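# About Zakharchenko Camp & Kitchen Hire

We rent out cups. Also plates, kettles, folding chairs and a pancake griddle that has been to more weddings than most ministers, but the cups are what people call about, usually on a Sunday, usually from a field.

The business started in Jovthorpe with 80 metal cups bought from a summer camp that was closing down. The plan was to sell them. Then a neighbor asked to borrow 50 for a reunion, paid us in cash and a pie, and the plan changed. We moved to the old feed store in Clurkamville when the cups outgrew the garage, and added a pickup counter in Grondmont when customers got tired of the hill.

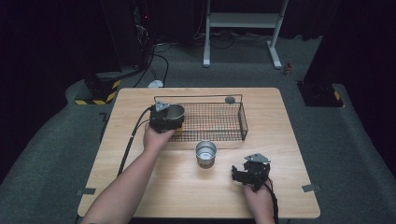

Sorting is most of the job. Every order that comes back gets unpacked, looked over piece by piece and put away by hand, and we have yet to find a faster way that doesn't end in dents. Small stuff goes through wire mesh baskets like the black one on the table, one order to a basket, and metal cups are set upright so whoever is checking can see down to the bottom. You would be amazed what people leave in the bottom. Chewing gum, a wedding ring (returned), a very calm frog.

The current cup count is 211. It was higher before the October chili cook-off, and we're not bitter.

**What we rent:** metal cups, enamel plates, serving spoons, kettles, trestle tables, 178 folding chairs that mostly fold.

**What we don't rent:** tents. We tried tents.

**Bringing things back:** a quick rinse is plenty. Please don't scrub the cups with steel wool, and please don't stack them inside each other wet. They will come apart eventually, but it takes two people and some language.

Counter hours are 8 to 4 in Clurkamville and mornings only in Grondmont. If the door is locked, knock on the side window.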